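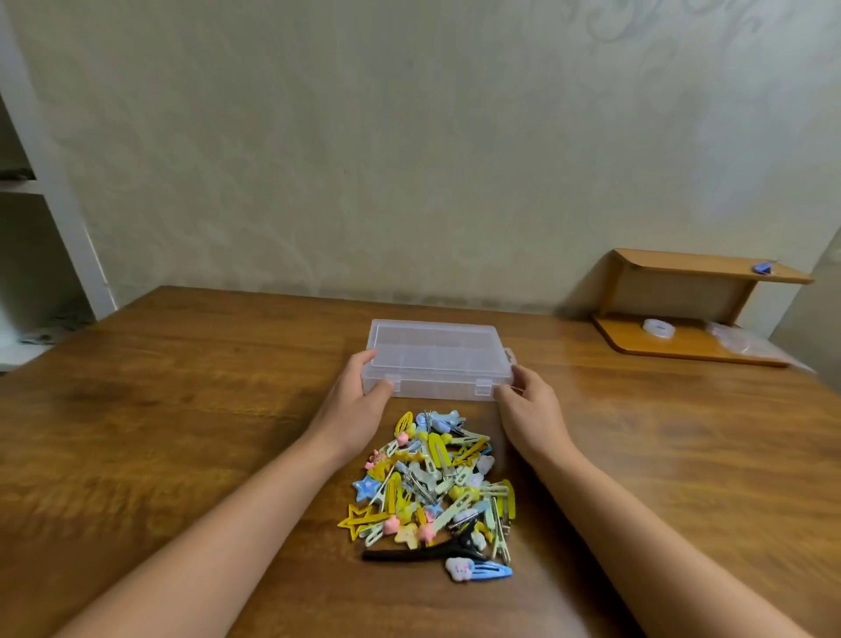
Cutting long hand tasks into steps: fixed windows or hand events?
Posted in June by Arūnas Stankevičius
Last updated 21:40
Reading time: 2 minutes

arunas_s
Good evening to all. I work on the segmentation part of Sekovik, where we want a robot policy to learn sorting from recordings of human hands. Until now we cut every recording into windows of fixed length. I tried instead to cut where the hand changes what it does: grips, lets go, reaches. I labelled 100 recordings by hand and compared. With fixed windows, 38 of them had at least one cut in the middle of a grasp. With my method it was 23. I think this is a good result, but my colleague is not convinced, so I ask here.

Gindix
How do you treat two hands? In my experience this is where event cutting falls apart.
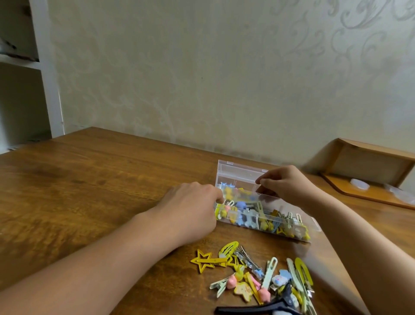
arunas_s
Two hands are the hard part, I agree. My method keeps one timeline for each hand and makes a cut only when both agree within a short tolerance. Hair clips are a difficult case for it. When the left fingertips are down in the front compartment and the right hand is pinching near the rim at the back, I cannot say with certainty if the right hand holds a clip or only the edge of the box. The labeller must decide, and two labellers often decide differently. I give such moments the label "unclear" and no cut is allowed there.

Phuthong
Then your 23 is too kind to you. If cuts are forbidden in the unclear moments, of course you have fewer bad cuts. Did you forbid them for the fixed windows also?

arunas_s
No, I did not. This is a fair point and I should have written it in the first post. The unclear labels come from people, so at test time the method would not have them either.

Rirker
I disagree a little with Phuthong. A method that can say "I don't know" is useful on its own – the comparison is unfair, but the idea is fine. I would be more worried about holding. A hand can rest on the box for a long time and your detector sees a grip with no end.

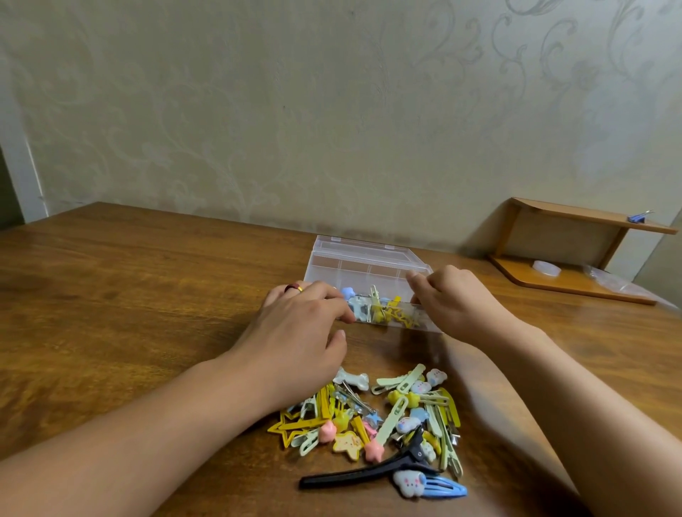 arunas_s
Yes, holding gives me very long segments. If both hands are at the front corners of the box, the detector reports one grip for left and one for right, and it does not know if the person is steadying the box or preparing to move it. I tried to add the box position as a third timeline. It helped when the box was pushed, but a clear plastic box is tracked badly, especially with the lid open.

Gindix
Track the lid hinge line instead of the whole box? We did this with glass jars and their rims.

Phuthong
Rims of jars are round and easy. I doubt it will work for a thin transparent edge.

arunas_s
I will try it anyway, it is 2 evenings of work. First I will repeat the comparison with the unclear moments removed from both sides, as Phuthong asks – and I will post the new numbers in this thread, also if they are worse.

Rirker
Please post the tolerance value too. Mine had to be different for every labeller.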